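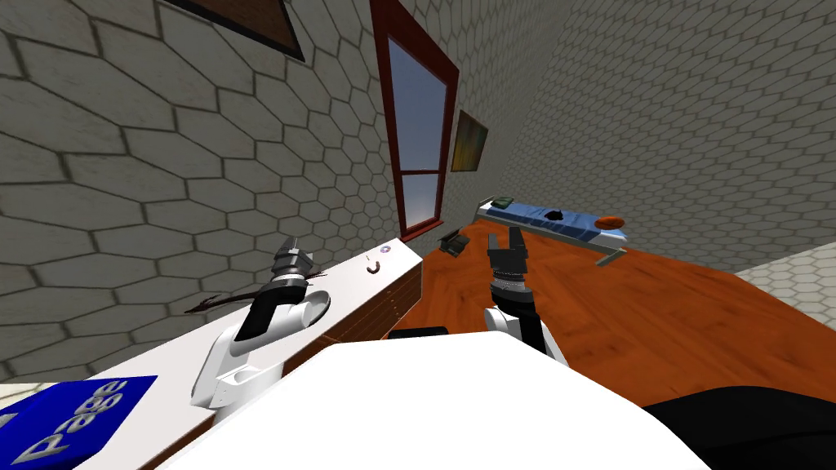

Tidying Up With a Simulated Robot: Tips for Collecting Better Kitchen and Workshop Demos

Mar 7, 2021

When I started recording examples for the Rirkutik project, I thought the hard part would be the steering. I had driven the two arms through the Rendedby practice rooms for most of an August, and I could put a block in a tray without thinking about it. Then I sat down to record a proper set of 243 table-clearing runs, and I found out how many bad habits a person can pick up in a month. So I've gathered up the things I wish I'd had taped to my monitor, in no special order, and I hope a few of them save you an evening or two.

Set the table like somebody lives there. It's tempting to line everything up nicely before you press record, but a learner that only ever sees neat rows gets very confused by a real kitchen. Leave something on the counter that has nothing to do with the job. Let a piece sit on the table right beside the tray, and put another piece in the tray before you begin, so that "already done" is part of what gets learned too. I like small, dark objects mixed in with one bright one, and I swap them after every 20 runs.

Say what you're going to do before you do it. I type the instruction first, in plain words ("put the green block in the tray"), and only then take hold of the controls. If you write it afterward you will describe what you managed to do, and that's a different thing from what you meant! My early files are full of this. I went back and relabeled 100 of them one long weekend with a pot of coffee, and I don't recommend it.

Slow down in the last few inches. You can sweep across the room at a fair clip and nothing is lost by it, but the approach wants patience. Open the fingers early, well before you arrive, come in straight, and let everything settle for a moment before you close. A pause that feels silly while you're doing it looks perfectly sensible when you play it back.

Check the close-up view before every session, and I do mean every one. The wide view is lovely for finding your way about, but it won't always show you whether the fingers are spread evenly. I turn toward a plain stretch of wall or floor, where there's nothing to distract me, and have a good look.
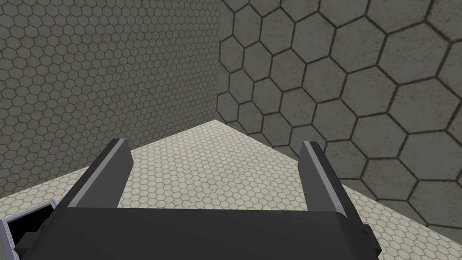
Gripper open, facing the corner, with clear floor between the fingers.

Keep the fumbles, but keep them apart. If you drop a piece and pick it up again cleanly, that's a very useful run, and I save it in a folder called "recovered." If you drop a piece and then chase it under the table for two minutes, saying words you wouldn't say in front of your mother, that one goes in the bin. The folks on the Geltville message board disagree with me here and save everything, so try it both ways and see what suits your disk space.

Change one thing at a time. We have a room with big stone hexagons on the walls and another, which we call Kurtuluş, with plain plaster, and switching between them is a fine way to get variety. But if you change the walls and the objects and the starting pose all together, and the learner gets worse, you'll never find out which one did it. I keep a paper notebook next to the keyboard with one line per batch.

Use both arms, even when one would do. I'm right-handed and it shows: out of my first 700 runs the left arm did hardly anything. Now I switch sides at every break (with a glass of water and a walk to the mailbox, if the weather is decent).

Name your files the dull way, with room, task, arm and run number. You'll be glad of it when you need to find the one good tray run from three weeks back.

Stop when you get sloppy. For me that's after an hour and a quarter, sometimes less in the evening. Save what you have, back it up, and leave the next batch for tomorrow.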